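News > Health > Visits

A morning at the Druldale vaccination hub

We got to the old Feteck showroom a little before it opened to the public, and I have to say the welcome was lovely (there was tea, and somebody had baked). The county has leased the building for 52 weeks, with money from the state's new health package, and the open morning was meant to let residents look it over before the first appointments.

Six booths run down the left side, with a quiet room at the back for anyone who feels wobbly afterward. The nurse showing us around hopes to get each person through in roughly 4 minutes, not counting the wait!
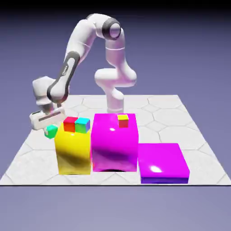
DRULDALE, February

Parking is free for two hours, and the bus from Dellell stops right outside. I asked about evening appointments and was told the county hasn't decided yet, though plenty of people on our tour wanted them.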